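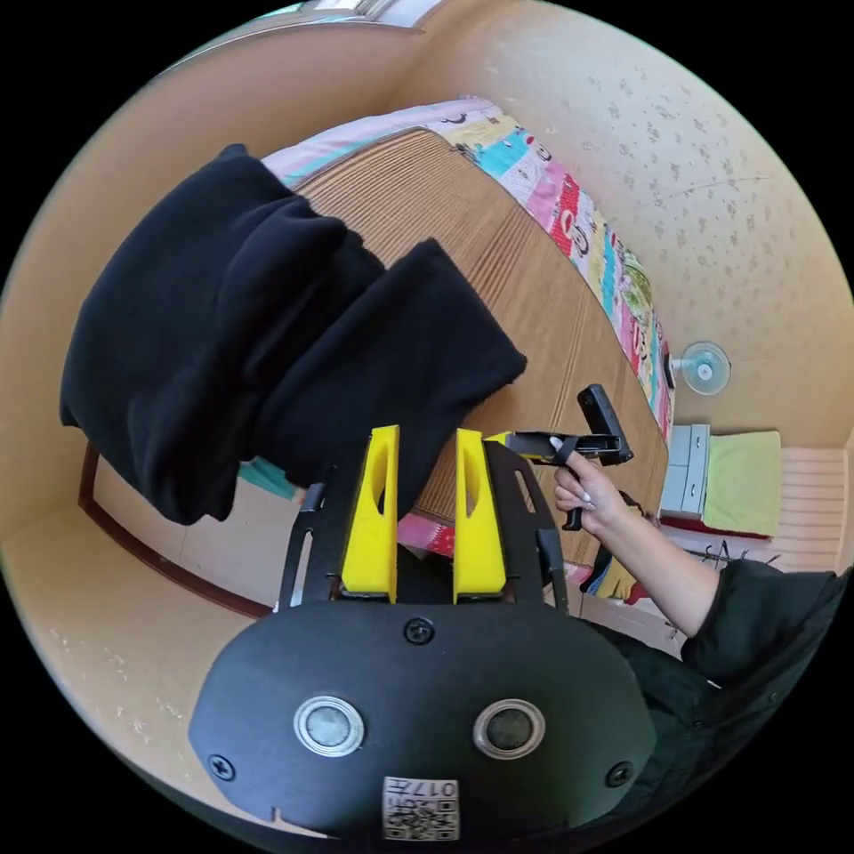
Woven mat over a quilt, or put the quilt away for summer?

matcurious685
It's July, my room is tiny, and I just got a tan ribbed sleeping mat from Pasaribu. I LOVE it. So cool on the legs! My question is about the quilt under it. I kept my bright patchwork one on the bed because I can't stand a plain bed, and now the mat slides every time I fold laundry on top. My wall fan runs all night if that matters. Do you all use a mat right on the mattress?

Rohani Entili
Right on the mattress, always. A quilt under a mat traps heat, so you lose half the point of having one. Roll the quilt up at the foot of the bed and you still get your color.

kettle_and_crumb
Going to disagree with Rohani a little. I keep mine on top of the quilt and it's so much softer on the hips. The trick is to cover only half the bed with the mat and leave the other half as quilt. Then you have a flat soft place for folding pants and a smooth place for sitting.

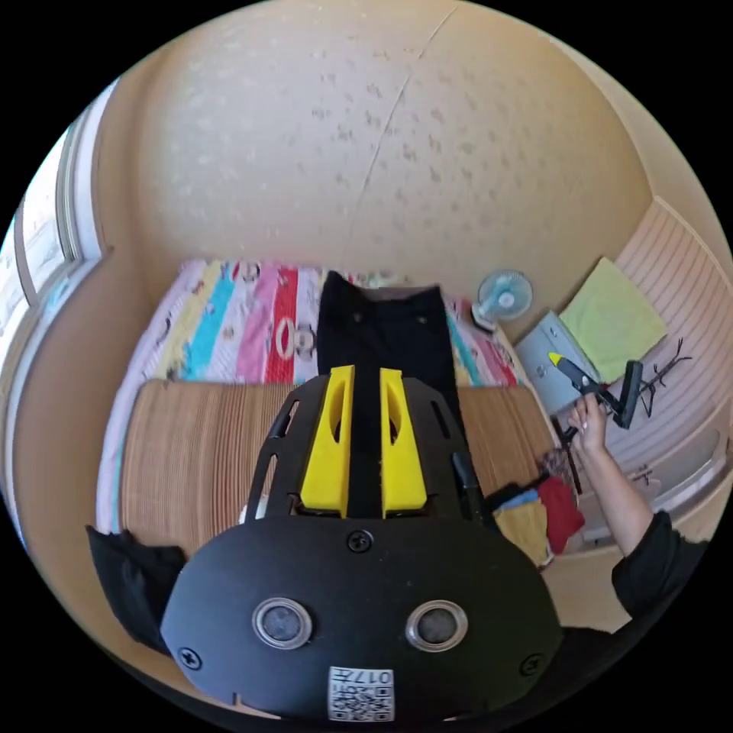

Pants go lengthwise, waistband toward the wall, legs straight, then fold in half and in half again. I do the whole pile in 2 songs. Fleece I save for last - it takes up so much room and wants to slide off the side no matter what you do.

matcurious685
Oh the half and half idea is great, trying it tonight!! And yes, fleece is the worst. Mine never stays folded.

Brurkach_fan
Skip the bed and fold at a desk. Your back will thank you. I have a Brurkach desk, 60 inches wide, and I throw a bright cloth over the top when I'm sorting. Wood grain and loud colors look so good together.

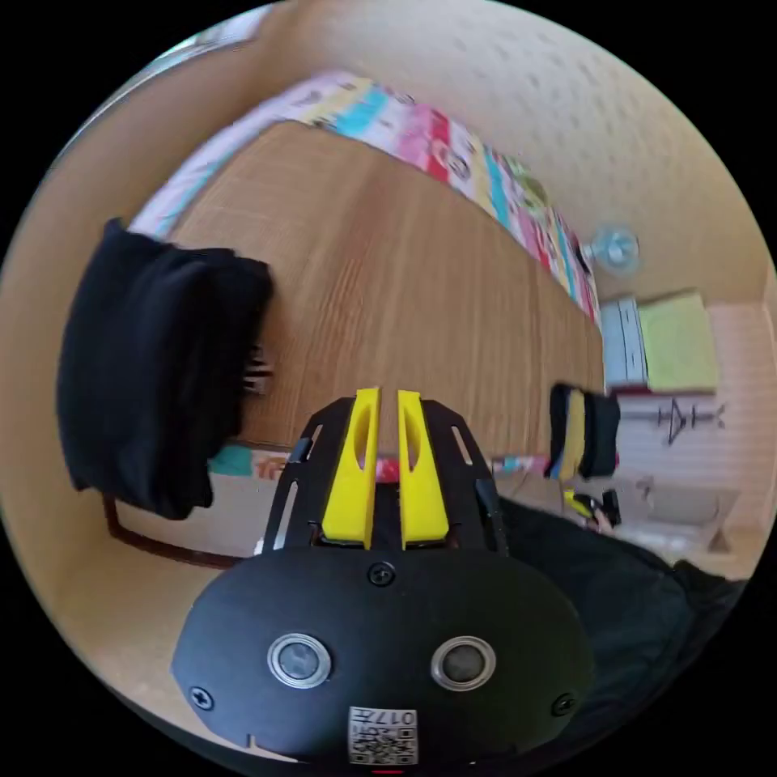
Wood grain with a bright patterned cloth along the top

Rohani Entili
Pretty! But who has space for 60 inches in a small bedroom? The bed is the biggest table you own. Use it.

Brurkach_fan
Fair. I gave up my armchair for it and I'd do it again.

kettle_and_crumb
While we're on small rooms, get a coat rack. A black metal one by the door took everything off my chair back. I paid 300 for the Makden one (not dollars, calm down) and it holds my Kalosport jacket, two bags and a robe.
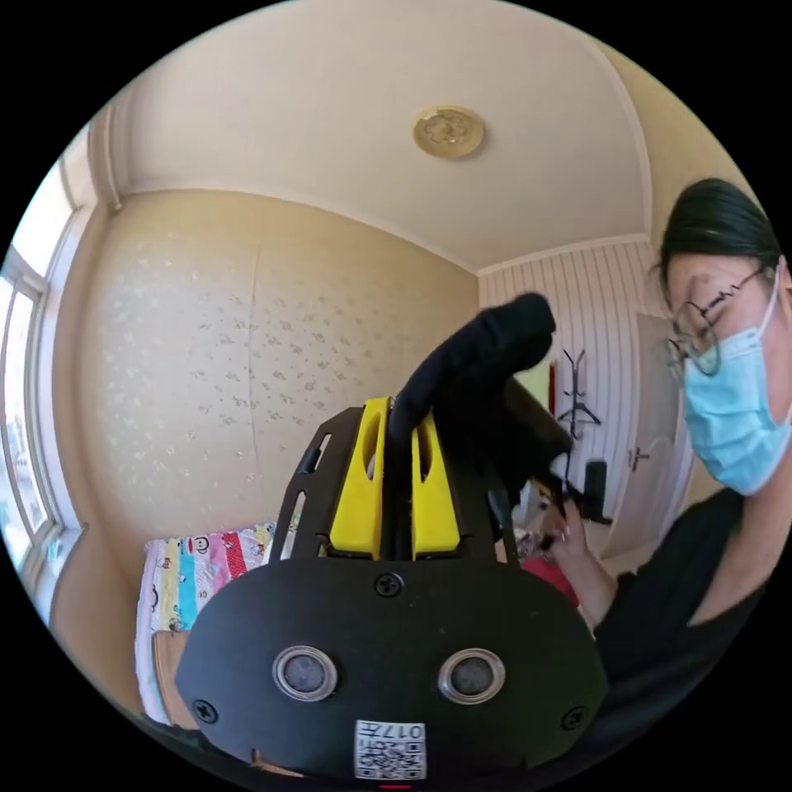

Re: coat rack by the door

matcurious685
Does it tip? I had one that fell over whenever I hung a wet towel on one side.

kettle_and_crumb
Only if you load one side. Heavy stuff on opposite hooks and it's solid.

Rohani Entili
Hooks on the wall beat a rack, sorry. But I'll give you the half mat thing, I tried it this afternoon and it's pretty comfortable. Still rolling the quilt up at night though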